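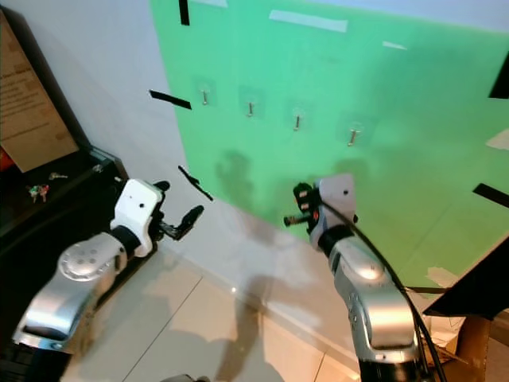
Green panel with four hooks

Knowledge Base > Data Center Networking > Jumbo Frames FAQ

Jumbo frames: the questions we keep getting

Last updated: Sunday, May 3, 2020 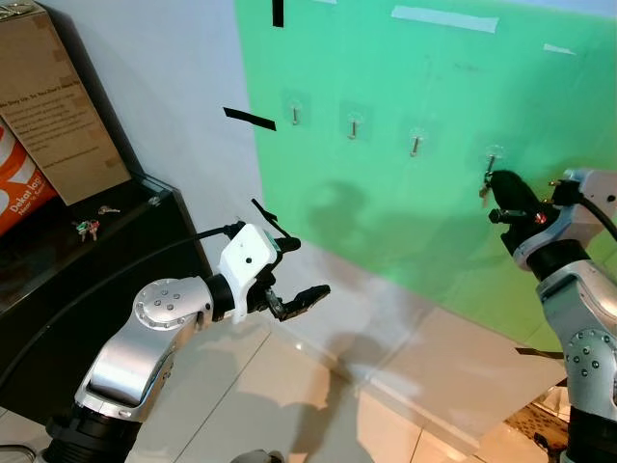 Eglė Sepp
Network engineer, Coetzee

Most of these come from people who have just read a storage vendor's install guide. The guide says to set the MTU to 9000. It rarely says what you'll get for it, and it never says who has to fix it when one switch in the path was missed.

Will jumbo frames make my network faster?

A little, maybe. Do the math before you book the change window. With a standard 1500-byte MTU, a full TCP segment with no options carries 1460 bytes of data and takes up 1538 bytes of wire time, counting the Ethernet header, checksum, preamble and gap. That's close to 95 percent efficient already. At 9000 bytes you get a bit over 99 percent. So the most you can win on the wire is four points and change, and only on links you were filling in the first place.

But the vendor's chart shows a much bigger gain.

I've seen the chart. Ask what it was measured on, and whether segmentation offload was turned on for the 1500-byte run. Fewer packets used to mean a lot less CPU work. These days the NIC and the kernel batch things up, and the host mostly deals in large chunks whatever the MTU is. If the test was run with offload disabled, the chart tells you about a server you don't own.

Did you test it yourselves?

Yes, on the backup network between Satadstead and Breltville. 22 hosts, one 10 Gbps link, a nightly job of 800 GB. The job finished in nearly the same time with either MTU. The bottleneck was the disk array at the far end, as Charmaine Pretorius had told us before we started. I would not build a general rule on one backup job, but I'd want to see somebody's numbers before I believed the opposite.

What MTU do I set on the switches?

Bigger than the hosts need. Most people set the switches to the largest value they support and control the real size on the hosts. Be careful here: some platforms count the Ethernet header in the number and some don't, and a few want a different number on the VLAN interface than on the port. "9000 everywhere" in a design document doesn't mean the same thing on two different boxes. Read the manual for each.

What happens if one device is wrong?

Small packets work. Ping works. The login prompt comes up. Then somebody copies a file and it hangs. A layer-2 switch that gets a frame too big for it drops it and tells no one, so path MTU discovery can't help you inside a VLAN. Usually the only trace is a giants or oversize counter on an interface that isn't on your dashboard.

How do I check the path?

From a Linux host:

ping -M do -s 8972 (address of the far end)

8972 plus 20 bytes of IP header plus 8 bytes of ICMP makes 9000. The "do" forbids fragmentation. Run it in both directions, and between every pair of hosts that matter. If the servers hang off a port channel, one good ping proves that one member link is fine - the others may never have seen your packet. Siyabonga Mkhize keeps a script that varies the source address for this, and it has found bad members more than once.

Can I mix jumbo and standard hosts in one VLAN?

People do. TCP will mostly get away with it, as each side announces its own MSS during the handshake. UDP has no such handshake. Put the jumbo hosts in their own VLAN and route out of it.

Ploltitz support says they won't take my case unless MTU is 9000.

Then set it to 9000 on that storage VLAN and get your case taken. It's a commercial argument and you won't win it on technical grounds. I'd still ask them in writing which fault it is supposed to prevent. We asked last July and got the install guide back.

Don't overlays need jumbo frames anyway?

They need room, which is a smaller request. VXLAN over IPv4 adds 50 bytes, or 54 if the inner frame keeps its VLAN tag. An underlay MTU of 1600 covers that with space left over. Since the underlay is switches you control, raising it is fairly safe, and this is the one case where I'd do it without asking for a benchmark. Leave the virtual machines at 1500.

What about over the internet or a provider's WAN?

Over the internet, no. Over a leased circuit, ask for the MTU in the contract, then test it. Priya Dvorak was once promised jumbo on a circuit that stopped passing anything above 1500 each time the provider moved it to the backup path.
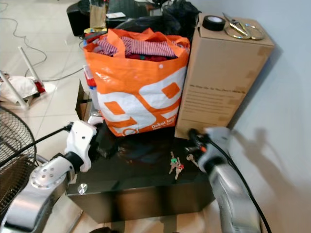
Shopping bag and cardboard box on a black table

So when would you turn them on?

Dedicated storage or backup network, one team running all of it, links that are really full, and a before-and-after measurement somebody is willing to show me. If you have three of those, come and talk. With one, leave it at 1500 and look at the disks.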